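I have decided to sort out the hall closet, and by decided I mean the door stopped closing in December and I have now run out of other rooms to be in. Thread, for accountability.

The closet came with the apartment. It has one shelf, set at a height that suggests the builder had met a taller kind of person. Everything I can't reach has been there since I moved in and is therefore load-bearing.

First out: a carrier bag full of carrier bags. Second out: the instructions for a Sisteck fan heater. I do not own a Sisteck fan heater. I kept the instructions.

Gorazd Vidmar, my downstairs neighbor, passed the open door and asked if I was moving out. I said no. He looked at the hallway for a while and asked if I was sure.

Scarves: 17. I live somewhere with maybe a month of real cold. I own one neck. Keeping four, and I've already gone back to the donation pile once to visit the green one.

Progress report. The closet is better. The hallway is considerably worse. I've had to move the operation to the table, which meant clearing the table, which I did by putting everything from the table into the closet.

OK, the table is now officially the sorting station. Rules: nothing lives on it, things only pass through. Like an airport, but with fewer shops and the same general mood.

Table, then table with box: 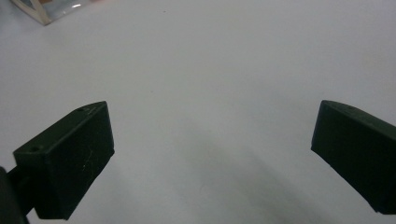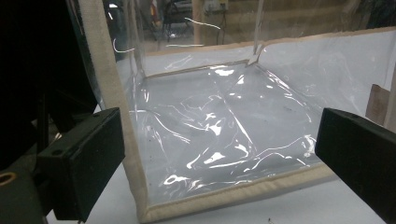 The storage boxes are the part of this I've been looking forward to, because buying a box feels exactly like having tidied. I went for the soft see-through kind with fabric edges, from a shop called Orneck, on the theory that if I can see my sweaters I'll remember I own them. The beige binding is doing all the structural work and the clear plastic is just along for the ride. The floor of it is as creased as a road map, and with the light on it you get white squiggles all over the place. There are also a few dark specks on the bottom. It's supposed to hold clean sweaters, so it gets a wipe before anything goes in.

I looked up how to get creases out of vinyl. One person says a hair dryer on low. Another says absolutely never a hair dryer. A third says leave it somewhere warm with something heavy inside and stop worrying about it. I've chosen the third person as my leader.

The something heavy is a hardback atlas and the complete paperwork from my last car. The somewhere warm is the windowsill, where it now blocks the only nice view in the apartment.

Corey Sutcliffe from work has messaged to say I should've gone with the Lerkberg ones, which have a cardboard base and stay flat. Corey has opinions about storage the way other people have opinions about wine. He also sent a photo of his own closet. It has labels. The labels match.

Tried folding a sweater the way they do in shops. It now looks like a sweater that's been arrested.

Found: 4 gloves, all left. I'm not ready to think about what this says about me.

Also found, in a coat pocket, a receipt from Doucet for $3.51. I stood there trying to remember what costs $3.51 at Doucet and lost ten minutes of daylight. A soup? I think it was a soup.

Sweaters are in. The zip does go all the way around if you hold the corner down with your elbow and don't breathe. I can see every one of them through the side, including the one I was hoping to forget, so the theory holds.

The box does not fit on the shelf. I measured the shelf on Thursday. I wrote the number down. I then wrote a phone number over the top of it, and I ordered the box using some combination of the two.

It fits on the floor of the closet if the vacuum lives somewhere else. The vacuum is now in the kitchen. Gorazd came back up with my mail, saw it, and said "good, you're cleaning," and I let him have that.

The door closes! You have to lean on it a bit, and there's a scarf end sticking out at the bottom — the green one, obviously — but it closes.

Bathroom cabinet next weekend. I've already looked at boxes.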